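Rikside Stretch Sofa Cover, Two-Seat, Red Wedding Print

Reviewed September 28, 2020

The Rikside is a one-piece stretch cover sold for two-seat sofas with a fixed or loose back. I bought it in May for a family wedding and left it on through the summer, which is long enough to say how it wears. The sofa under it is an older Fillen with a fixed back and a rounded seat front. For comparison I also had a plain gray Kerr cover in the same nominal size.

Fit

The size chart goes by outside width only. It should also give seat depth. On the Fillen the width was correct and the depth was at the upper limit, so the front hem needed a firm pull before it would hook under the base. First installation took 30 minutes with one person. The second, after a wash, took 19. The elastic hem is continuous and has 8 tie points, of which I use the four at the corners.

The box includes foam rods that are pushed into the crease between back and seat to hold the slack. Push them in deeper than the leaflet shows. At the depth in the drawing they came up every evening. With an extra inch they stay put, but they take more fabric with them, and any lettering that falls near the fold goes in too. The print is a repeat pattern with no allowance for the crease, so which words survive depends on how the cover is centered. Mine took three attempts before the large double-happiness character sat where I wanted it, and its lower edge still runs into the fold.

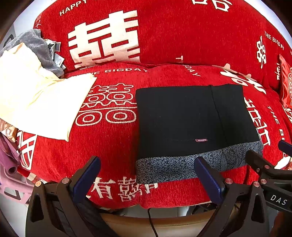
Fabric

The surface is a short, ribbed pile. It has more grip than the smooth knit on the Kerr, and clothes or a throw left on the seat tend to stay where they are put. The drawback is lint. Dark cotton sheds onto the white parts of the print and has to be rolled off – a vacuum brush only moves it along the ribs. Dust does not show much on the red.

Stretch is greater across the width than front to back. Over the rounded front edge the print widens slightly, visible mostly in the thin outlined designs. The solid characters hold their shape better.

Print

White and cream on red, with Chinese wedding motifs and English words set at various angles. Spacing in the English is inconsistent: it reads "THE BIGDAY", with the last two words run together. If that bothers you, buy something else. Tapio Lehtinen, who has the same cover on an Irkwood two-seater, reports the same spacing on his.

Washing

Cold, inside out, line dried. The first wash released some red dye, so run it alone. I measured no shrinkage in width and 2 percent in depth, which on this sofa made the front hem tighter again. No cracking in the print so far.

Verdict

Good fabric, adequate fit, careless pattern placement. The Kerr goes on faster and slides more. For a shallow seat I would take the Rikside. For a deep one, measure front to back first and include the drop to the floor side of the base.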